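Speaker notes - Planning equipment for two-arm handling: what goes in the budget before the arms do
Mafalda Marinho

Slot is 19 minutes plus questions. Slides advance on the clicker, no builds.

Slide 1. Title
Name, group, one sentence on Isel: small produce packing, short runs, frequent changeovers. Do not go into company history. Say early that the talk covers purchasing and planning. Control methods are the afternoon session.

Slide 2. What we asked for
The original request was one line: two arms, two hands, one bench. Purchasing sent it back, correctly. A line like that cannot be quoted. The second version ran to 246 line items, and the arms were four of them. Pause here, people usually write this down.

Slide 3. Where the hours went
Planned engineering hours for the first cell: 256. Booked hours at acceptance: 1,387. Leave the chart up. The overrun splits into three blocks on the slide - fixtures, hand integration, and rework of the bench layout. The hand integration block is the tallest. Hands and arms came from different suppliers, Druvik for the arms and Barros for the hands, and neither quote covered the wrist adapter, the cabling through it, or the person who makes the two controllers talk. Ask for one named party to own the wrist. Put it in the order.

Slide 4. Hand or gripper
Expect a question on this, so take it first. A two-finger gripper is cheaper to buy, cheaper to stock spares for, and easier to explain to a shift lead. For one product in one orientation, buy the gripper. The case for a five-digit hand depends on product mix. Ours changes shape by the day: long, round, stemmed, soft. If your mix is stable, the hand does not pay back and I would not try to make the spreadsheet say otherwise.

Slide 5. Simulate before the purchase order
We now hold every order until the cell has been run in simulation with the real tray and basket dimensions. Points to make:
Tray wall height decides whether the thumb clears. Model the wall, including its thickness.
Place both arms. A single-arm study tells you nothing about who waits for whom.
Use one item first. Clutter comes later.
Budget simulation as labor. The license is the small number.
Stavley did our first scene models on a fixed price. The second set we did ourselves, and it was slower but the people who built it still work here.

Slide 6. What simulation does not settle
Friction on produce skin. Hand wear. Cable life. Cleaning. None of these should be signed off from a rendered run. Keep a separate line for bench trials and do not let anyone merge it with the simulation line to make the total look tidy. We lost that argument once and spent the difference twice over on spare fingers.

Slide 7. Spares and lead time
Order spare digits with the hands. Thumbs first. Ask for the lead time in writing and ask whether it holds for a single unit. Our worst stop was a Saturday shift with one arm idle and a thumb in transit.

Slide 8. The order of spending
Read the list off the slide, slowly:
Scene models and reach study.
Tray and basket decision, frozen.
Wrist adapter, with its owner named.
Arms and hands, same week.
Bench trials.
Guarding and floor work.
Someone will say guarding should come first. The guarding study should, the steel should wait until the reach study is done - we bought ours in the wrong order and cut it down on site.

Slide 9. Reach and thumb clearance, eggplant in tray
Keep this one up through questions. If asked about cycle time, say we do not quote it from simulation. If asked about price per cell, refer to the handout, second page, and give the split between hardware and hours. Reach study template is available on request, the address is on the handout.

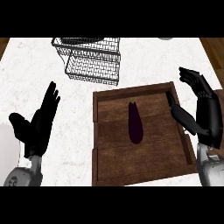

If there is time left after questions, go back to slide 3 and talk through the bench rework block, which gets skipped when the session starts late. Leave the clicker on the lectern for the next speaker.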